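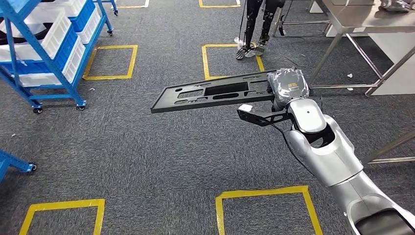 Tuesday, late

In at seven. Kourosh had the heating on already and the coffee made, so no complaints there. We spent the morning on the perforated black panels for the Collodach order. They have a recess near the middle and angled corners, and they are awkward to stack because the slots catch on each other. I put a sheet of paper between each pair and that helped. Stock book said 3,183 and Razia's list said 3,064. She is going to ask Plastgate for the delivery notes. I stayed out of it.

Yellow tape on the carpet is still holding. Usman wants the squares moved closer to the shelving. I told him to wait until after the order ships.

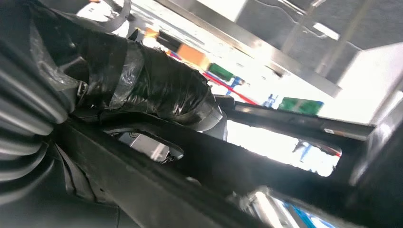

Black tape round the cable bundle, Tuesday.

Lunch was rice and the last of the lentils. Raquel called about Saturday – she can take the kids until four, which gives me time to get the tires changed. Must call the garage tomorrow.

Afternoon was the blue rack. The green crates are stacked by the ladder, one on the other. I would like them lower down, but there is no floor space until Kazmi collects. Swept up for up to 40 minutes and wrote new labels for the shelves. Knee sore from the ladder, so early bed. 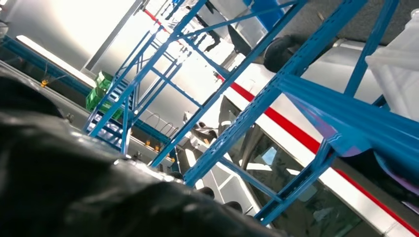
For tomorrow

Call the garage before nine.
More paper for between the panels.
Ask Razia what Plastgate said.
Return Yasir's tape measure – he has asked twice.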